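What I Learned From Nine Months With One Backpack

I gave away my rolling suitcase in March and I haven't missed it once.

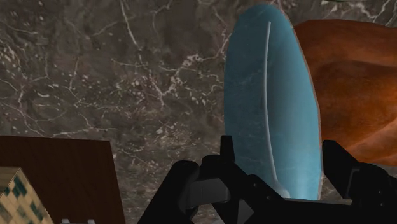
You'll be back on wheels by the first long layover, a reader wrote to me when I mentioned the plan, and your shoulders will send me a thank-you note. Fair enough! I had the same worry. I'd hauled a wheeled carry-on through airports for most of my adult life, and the idea of wearing all of it on my back, plus a laptop, sounded like something I should've tried at twenty-two and gotten over.

But I'd just spent a week in Latutton, where the streets are old stone and the sidewalks are about as wide as a cookie sheet, and I had dragged that poor suitcase up a hill with one wheel locked solid. It made a noise like a shopping cart being punished. By the time I got to my room I'd already decided.

So I went shopping, and boy, there are a lot of travel packs out there now. I tried on three. The first had so many pockets I lost my keys in the store. The second was handsome and weighed as much as a small dog before I'd put anything in it. The one I came home with was the Dijkstra, the 40-liter version, in a sort of wet-slate gray. It cost $279, and I stood at the register for a good long minute before handing over my card. I've owned cars that got less thought.

What sold me was the opening. A lot of packs load from the top, so whatever you want is at the bottom, under your shoes. The Dijkstra unzips all the way around and lies flat on the bed like a suitcase. You pack it like a suitcase, too — clothes rolled on one side, everything lumpy on the other — and then you zip it up and it turns back into a backpack. I know other bags do this. I'd just never had one, and I was a little giddy about it.

The harness took some fiddling. I wore it wrong for the whole first trip, with the shoulder straps cinched tight and the hip belt hanging there doing nothing, and I came home convinced my reader had been right. Then a clerk in a luggage shop in Hillholm watched me shuffle in, made a face, and had me start over. Belt first, up on the hip bones, snug. Then the shoulder straps, only until they touch. Then the little straps up top. It felt like I'd taken a third of the weight out. If your pack hurts, try that before you return it.

Now for the laptop sleeve, which is my one real gripe. It sits against your back, good for balance, but the zipper runs down the side and stops short of the bottom, so you end up tugging the computer out at an angle while the line stacks up behind you at security. I've gotten better at it. I've also said a few words I shouldn't have in front of other people's children.

Packing took longer to figure out than the bag did. I started with nine shirts (nine!) and I'm down to four. I bought a set of packing cubes from Woris and use two of them. The big one holds clothes, the little one holds socks and chargers, and the rest live in a drawer at home with my good intentions. Shoes were the hard part. I wear the heavy pair and pack the light pair, and that's the whole shoe collection until I'm home again. I did buy sandals once in a weak moment and had to carry them clipped to the outside, slapping along behind me like a duck.

I've taken eight trips with it so far, the longest just under three weeks. It's gone under a bus, over a ferry railing (handed across, not thrown) and into overhead bins on planes so small I had to duck. The fabric has a scuff near the bottom and one of the zipper pulls has lost its rubber bit. Otherwise it looks fine. Nothing inside got soaked in the one real downpour I walked through, though I'd put the laptop in a plastic grocery bag, so I can't give the pack all the credit.

Would I tell everybody to switch? No. If you have a bad back, or you mostly go from a car to an airport to a hotel lobby with nice smooth floors, keep your wheels. My sister-in-law travels with a hard-shell spinner and glides past me looking rested and dry, and I do think about that on hot days.

As for the reader who warned me, I wrote back after the Hillholm trip and confessed about the hip belt. The answer came the same evening. What does it weigh full? I went and put it on the bathroom scale, and I'm still waiting to hear what they make of the number.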